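I finally made it out to see Skestia play, after missing them twice last year, and my ears are still happy about it. They're an eight-piece brass and accordion outfit - sort of Balkan, sort of cumbia - and they'd squeezed themselves onto a stage that was built for a singer and a stool. The trombone player spent most of the first set standing on the floor with the rest of us!

Khrystyna Zhuravel sings lead and plays the frame drum, and wow, that voice. She opened with a slow wedding song, no mic, and over 400 people went quiet. Then the tuba came in and I spilled my drink on my friend Danilo, who was very nice about it.
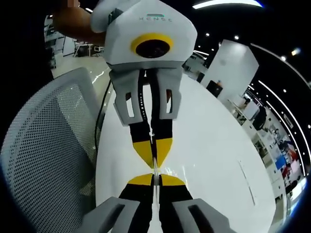
The second set was the dancey one. They did a 20 minute version of "Maksymiv" that kept speeding up until the drummer was laughing too hard to sing his part. I'd only heard the studio recording before, and it's kind of polite by comparison. If they ever put out a live album I'll buy two.

My one gripe is the sound. The clarinet got buried all night unless you stood way over on the left by the coats, so I did that for the last three songs and got to hear Antonina Dovhaniuk's solos properly. She's so good, you guys.

They're back in December with a string section. I already have my ticket.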